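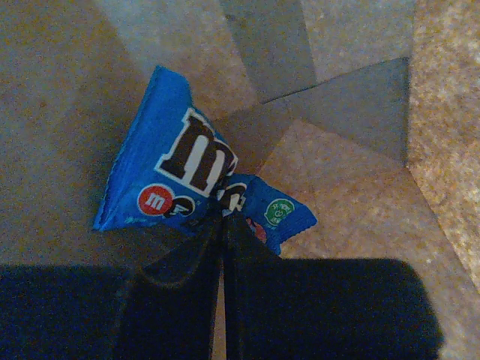
A packet of M&M's held at the fold by a two-finger gripper.

The grip limits used at Drindau fit on one sheet of paper, taped inside the door of the tool cabinet. The sheet lists the kinds of things the robots may be asked to pick up, the closing force allowed for each, and what has to happen when a pick goes wrong. Candy packets are in the second group, along with tea bags, sauce sachets and anything else sealed in thin foil or film.

Soft packets have given robot handlers trouble for years. A box has flat sides and stays the same shape when it is squeezed. A packet folds, slides and bulges, and the part that looked like the middle a moment ago may be a corner by the time the fingers close. Too little force and it drops. Too much and a seam can split.

Drindau's rule is to grip near the center and stay off the crimped ends. The packet is allowed to bend. Early drafts of the sheet said that items must "keep their original form" during a lift, and that wording failed so many good picks that it was taken out. The current text asks only that the seals stay closed and the contents stay in.

The sheet grew out of a longer document called Manalastas, which three companies wrote together and which runs to 61 pages. Operators found it hard to use at the bench. Clomamia, a packing firm that works to the same rules, still keeps the full text on hand for audits but trains its new staff from the short version.

Both versions call for a written log. Before a robot is cleared to handle a group of items, it must complete 700 picks from that group with the settings locked. If someone changes the finger pads, the count goes back to zero. Drindau's log for thin packets now stands at 2678 entries, including repeat runs after pad changes. Each entry gives the item, the force setting, the result and the initials of the person on duty.

The rule that draws the most complaints is the one on damaged stock. After 4 failed lifts, a packet has to be thrown out, even if it looks fine. Operators say this wastes good test pieces. The rule's defenders answer that foil gets weaker each time it is creased, and that a worn packet tells you little about a fresh one.

A second argument is about cameras. A camera mounted at the wrist sees the fingers and the item up close, but the fingers hide part of what they hold. Manalastas accepts a wrist view for judging where the grip landed. It does not accept that view alone as proof that a seal is sound, so a person must still turn the packet over by hand and check both ends.

Stuvus, which makes the logging software at both sites, plans to add a field for that hand check in April. Until then it goes in the comments column.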